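The spreadsheet has a name now

I've been putting off writing about the budget for the two-arm setup, mostly because writing it down means adding it up. But Orysia Hordiienko emailed to ask what she should tell her department a bench like ours costs, and my first reply ran to four screens, so she gets a blog post like everyone else.

The arms are the easy part. You get a quote, you swallow, you sign. Ours came through a reseller called Utavance, who were polite and quick and answered every question except the ones about spare parts. If you're doing this yourself, ask about spare parts before the purchase order goes in. Afterward you are a much less interesting person to them.

What I missed on the first pass was everything that isn't an arm. Cables, for a start. I had a line in the spreadsheet that said "cables, misc." with 146 dollars next to it, and I remember feeling generous when I typed it. That line now stands at almost 700. (It is still called "misc." I've become attached to it.)

Then fingers. Gripper fingers are consumables, whatever the brochure says, and I now budget for them the way I budget for printer toner: resentfully, every quarter. Mārtiņš Mägi, who has been running benches like this since before I could spell "actuator," told me to order 3 spare sets up front. I ordered one. I will leave you to work out how many I own today, and how much of the difference went to express shipping.

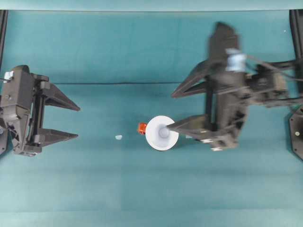 The next surprise was the table covering. You'd think a surface is a surface. I spent more evenings than I'd like to admit reading about mats, colors and glare, and then lost an argument about whether we needed a second one put away for later. We did. It came to 300 with delivery, and it's in a closet, rolled up, waiting for the first one to get too grubby to defend.

Props cost next to nothing, so of course those are the receipts that accounting wants to discuss. A motor controller goes through without a murmur. A receipt for kitchenware gets you a phone call.

We named the whole budget file Minja, after the folder it happened to be saved in, and the name stuck to the bench too. The previous plan was called Clullodgate and involved one arm, a great deal of optimism and a shared desk in the Hatham building. I still have that version. It has no line for maintenance at all. It does have a line for a plaque.

So, Orysia, what I'd tell your department is this. Take the quote for the arms and put it at the top. Under it, leave a lot more blank rows than looks reasonable. Put fingers in one, cables in another, and give somebody's time its own row, since the hours spent tightening things and restarting things are hours you are paying for whether they're in the file or not. Ask for the service contract price in writing, and ask what happens in year two. And get the second arm approved at the same time as the first. We went back for ours in March, and the form was longer the second time.

I'll post the cleaned-up spreadsheet once I've taken out the comments. Some of them are about the reseller.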